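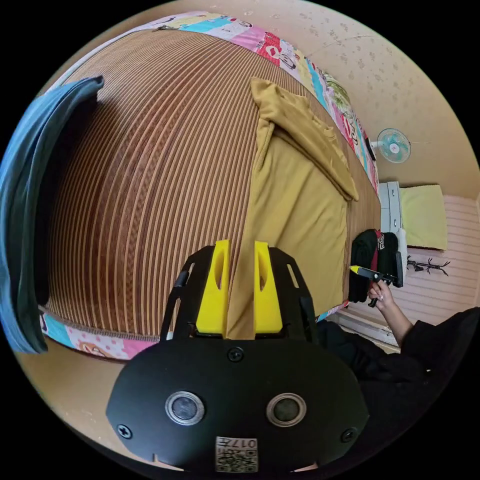

Summer mat on the bed, on top of the quilt or underneath it?

Bedding and Linens > Mats, toppers and covers
13 replies, 235 views

sirnton_flat3
Posted December 20, 2021
We have a woven mat on the bed in the back room, brown and tan strips, laid over the patchwork quilt so the quilt edge shows. The mustard blanket goes on top of the mat. My sister says the quilt should come off altogether while the mat is down, because it makes the mat bow in the middle. I like having something soft under it. What do other people do?

Second question, the blanket. It slides. I fold it lengthways and by morning it is on the floor.

teal_curtain
Quilt off. The mat is meant to lie on something firm. With padding underneath, the strips take the bend every time you sit on the edge and they start to split along the fold. I lost a Zoketti one that way in two summers.

marrowbone
Disagree. Mine has been over a thin quilt for years and there isn't a split in it. Depends on the quilt. A thick winter one, yes, take it off. A flat cotton patchwork does no harm and stops the mat creeping about on the sheet.

teal_curtain
Years of being slept on, or years in the spare room?

marrowbone
Slept on every night from May to September.

Figueroa_Linens_Fan
For the sliding blanket, don't fold it lengthways. Put it across the bottom third of the bed and tuck the end under the mattress, only the foot end. Woven mats are slippery and any blanket will go if it isn't held somewhere.

sirnton_flat3
Thanks. The quilt is the children's old one with the cartoon monkeys, so it is flat by now. I might leave it. Here is the bed looking towards the window.

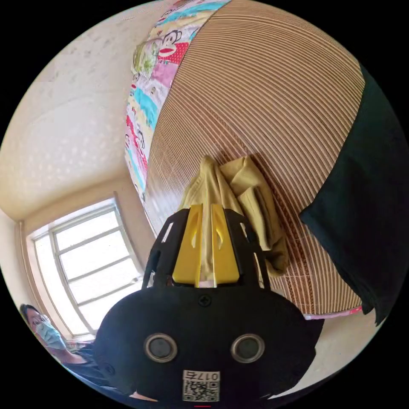 Putting it back together, in the order I'd do it

marrowbone
1. Strip everything down to the sheet and brush the mattress.
2. Wipe the mat both sides with a cloth wrung out hard. Dry it flat and out of direct sun.
3. Quilt down first, pulled tight at all four corners.
4. Mat on top, squared to the head of the bed. I leave a hand's width of quilt showing.
5. Blanket last, across the foot, as said above.
6. Pillows go on at bedtime. A green cushion like yours left on the mat all day will leave a dent if it's a heavy one.

teal_curtain
Agree with all of that except step 3. I'd also roll the mat up from October to spring. Mine comes out again in February for airing and goes straight back in its bag.

quiltless
Does anyone use the Stotach grips? Little rubber corners, they go between mat and mattress.

Figueroa_Linens_Fan
Had them. They marked the sheet. An old towel folded at each corner works as well.

sirnton_flat3
Will try the towels and the tucked blanket first - the quilt stays for now.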